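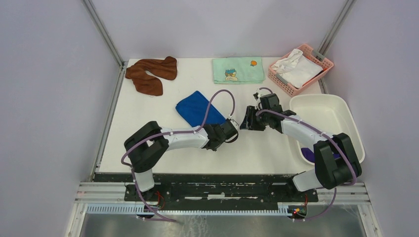

Timothée Rey
Gramescombe notebook, linen bench
February 27, 2020

Towels again. Back on the white table, grey walls round it, so at least the colours read properly. Green one folded and flat at the back, blue one folded but sitting at an angle and a bit rumpled on top, brown one not folded at all, twisted up in the back left. White cloth bunched in the pink basket. Purple thing in the big white tub, leave it there for now.

The question for this week is still the fold, i.e. which fold survives being moved. Everyone who has used the Skavholm shelf knows the problem: towel goes on neat, comes off neat, gets put on a table and is a heap within the hour. Want a fold that can be picked up from any side.

Tried so far:

Halves, halves again. Quick. Opens like a book if you take it by the wrong edge. Fine for a stack that stays put.

Thirds lengthways then halves. Better. Edges tucked in so there's less to catch. Slow on anything with a thick hem because the hem wants to sit on itself and you get a ridge. Pressed the ridge down with the flat of the hand, came back up.

Thirds both ways. Small, heavy little block. Holds well but does not dry out if it was at all damp going in. Learned that in November, not doing it again. Smell.

Roll. Gautier's favourite, not mine. Rolls go everywhere on a smooth top. Might be ok in the pink basket, where the sides hold them. Try it.

Green towel is the easiest to talk about on the phone becuase of the print. Little cartoon character in the blue cap goes near the bottom, orange fruit up towards the right corner, and then you both know which way round it is. Would like a print on all of them tbh. With the plain ones I spend half the time saying "no, the other long side". A laundry pen dot in one corner would do. Ask before marking anything.

Brown one. Left as is on purpose, that's the start state for the next go. Do NOT tidy it please. If you need the corner of the table, move it by picking up the whole lot in one and putting it down the same way, don't shake it out. For the real run I find a corner first, then run the hem through finger and thumb to the next corner. Works most times. Fails when two hems are lying together and you follow the wrong one, then you end up with a bow tie.

Basket vs tub. Keep going back and forth on this.
Basket: slots let air through, handle cutouts at the short ends so you can carry it against the hip. Corners of cloth can work into the slots and snag, check before lifting anything out fast.
Tub: shallow, rounded corners, nothing to catch on. Good for sorting into. Wipes clean. No use for anything damp, it just sits there.
So tub for dry and waiting, basket for anything that needs air. Write it on the wall? Nobody reads the wall.

Costs, for the Reltberg order, so I don't lose the bit of paper again. Budget line is 4,000 and 3,217 is gone already, mostly on the table and walls. Leaves 783. Quote for the new towels is 800. Annoying. Either drop the hand towels or ask them to leave off delivery and I'll fetch them myself. Phone them tomorow morning before they get busy.

Note on washing: no softener on the test towels. It changes how they slide and then the folds aren't comparable with last week's. Same short wash for the lot, line dry, no iron. If somebody irons the green one the print goes shiny and I'll be cross.

Blue towel: refold. The angle doesn't matter but the top layer has crept and I want it starting square. Thirds then halves, fold edge to the front. Leave it on the left, near the middle.

To do
- blue towel as above
- rolls in the pink basket, leave overnight, see if they keep shape
- look at white cloth, fold or rag? too thin for the set I think
- decide on the purple, if it's a decent size it goes in as the odd one out
- pen for corner dots
- ring Reltberg re 800
- ask Gautier where the spare basket went

Stopping there, need the bus. Thirds-then-halves is still in front.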